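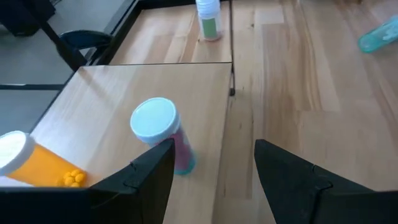

Vumovachの二指グリッパーを2月から使っている。比較相手は、これまで使ってきたJarneckの旧型。先に結論を書くと、買い替えるほどの差は感じていない。

カタログでは「小型容器の把持に最適」とある。この手の文句は信用しないことにしているので、手元の薬用ボトルをテーブルに出して、立てたもの、寝かせたものを順に掴ませた。試行は300回。成功は245回で、同じ条件のJarneckとほとんど変わらなかった。

失敗が多いのは寝かせたボトルだ。指先が細く尖った形なので隙間には入るものの、円筒の側面に当たると逃げられる。キャップ側から狙えばましになるが、それは手順の工夫であって製品の手柄ではない。錠剤のような小さな粒は最初から無理だと思ったほうがいい。つまもうとして弾き飛ばし、床に這いつくばって拾うのに午後の半分を使った。

手首カメラは予想よりまともだった。指が両脇に映り込むぶん視野は削られるが、指先と対象の位置関係は掴みやすい。ただ、明るい木の天板だと照明の反射が出る。半透明のボトルは輪郭の検出が不安定で、露出を手動で固定してようやく落ち着いた。自動露出は切っておくべき。マニュアルには一言も書いていない。

コントローラーの設定画面は正直ひどい。把持力の項目が二か所にあり、片方を変えてももう片方に反映されない。同僚のエステラ・レイバは「慣れる」と言うけれど、慣れで済ませていい値段ではないと思う。本体は825ユーロ、ケーブルは別売り。届くまで14日かかった。

良い点も挙げておく。動作音は静か。指の交換はねじ二本で済み、Jarneckのように工具を探し回らなくていい。

新規に一台目を買うなら候補に入れてもいい。Jarneckをすでに持っている人は、次のファームウェアが出るまで待ったほうが無難。耐久性についてはまだ何とも言えないので、指の継ぎ目にがたが出たら追記する。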